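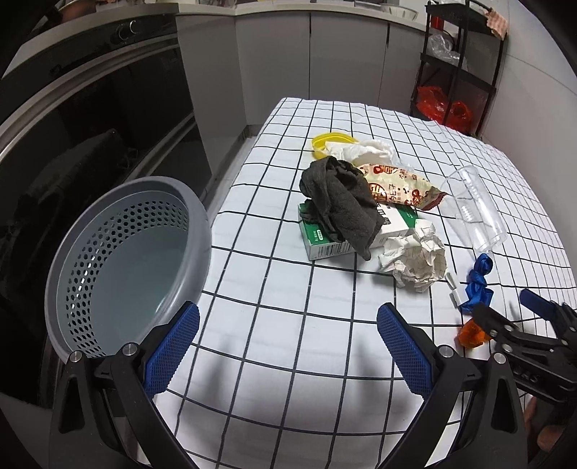 A kitchen table with a checked cloth and a gray basket.

Small claims court is where most people in Pendton meet the legal system for the first time. The county court on Dullgate Street took in 646 small claims last year, and 345 of them were between landlords and tenants. Most of those were fights over a security deposit.

The rules are simple on paper. A landlord has to return the deposit after the tenant moves out, or send a written list of what was held back and why. Normal wear is the landlord's problem. Damage is the tenant's. The trouble starts with deciding which is which. A worn patch of carpet by the front door is usually wear. A burn in the same carpet is usually damage. A lot of cases fall somewhere between the two.

Tenants who do well tend to bring paper. The lease comes first, then the move-in checklist, then any letters or texts about repairs. Dated photos help. So do receipts for cleaning supplies or a rented carpet machine. Judges hear these cases quickly, often in less time than it takes to park, and a folder in order is easier to follow than a phone passed across the bench.

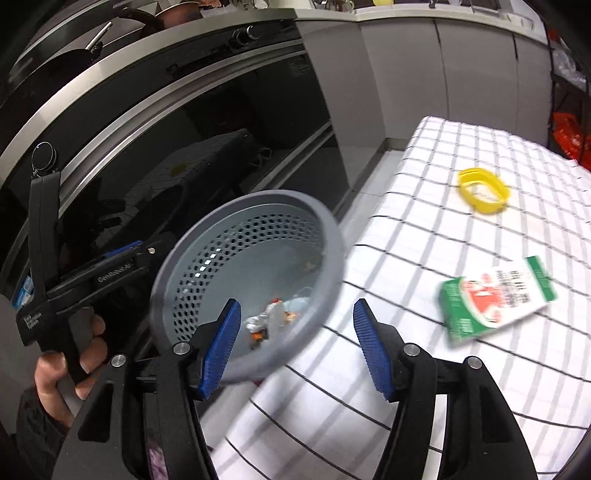
Gray basket beside the table, in the kitchen.

Landlords lose for a few common reasons. Some miss the deadline for the written list. Others charge full price for something that was already old. Suominen, a property firm with four buildings on the north side, now has its staff walk through each unit with the tenant on the last day and sign the same form. The firm says fewer of its cases reach a hearing.

Filing costs $53 in Pendton, and the winner can ask to have it added to the judgment. You do not need a lawyer, though you may bring one. The Petura Legal Clinic will look over a claim for free from 4 p.m. until closing, and it also helps with the demand letter that should go out before anything is filed. Keep a copy of that letter — the clerk will ask whether you sent one.

Collecting is a separate job. A judgment says the money is owed, but the court does not go out and get it. If the other side does not pay, you have to come back and file for a garnishment or a lien, with another form and another fee.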